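Trundby clear storage set, README

Notes on the clear plastic pieces in the Trundby set. Containers, trays, lids. 26 pieces listed, 3953 pictures total. Started by Kirsty Ormsby, tidied up by Amber Mellor in December. Still some gaps, sorry.

What's in here
pieces.csv - one row per piece, with name, type, rim color, notes
pictures/ - sorted by piece, then by table
checks.txt - stuff we relabeled and why

Type is one of: container, tray, lid, other. Go by shape and not by use. A tray holding lids is stil a tray. 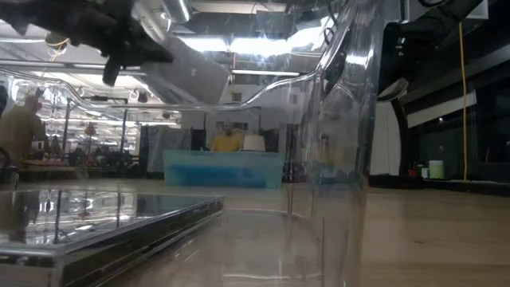
Large clear container and flat tray with dark rim, light wood table.

Clear plastic picks up every light in the room. Trace the rim first, then the upright edges, then fill in. Don't trace reflections on the walls, we had to redo 50 of those. Trays: the border counts as part of the tray, the shine on top does not get its own label.

Known problems
- 6 lids have no size yet
- "bin" and "box" both show up in old rows, read both as container
- Horness pieces mixed in with Trundby in the first batch, check the notes colum

Last change Tuesday, March 17, 2020. Rim colors fixed, two duplicate rows gone. Questions to Kirsty, Amber only for the csv.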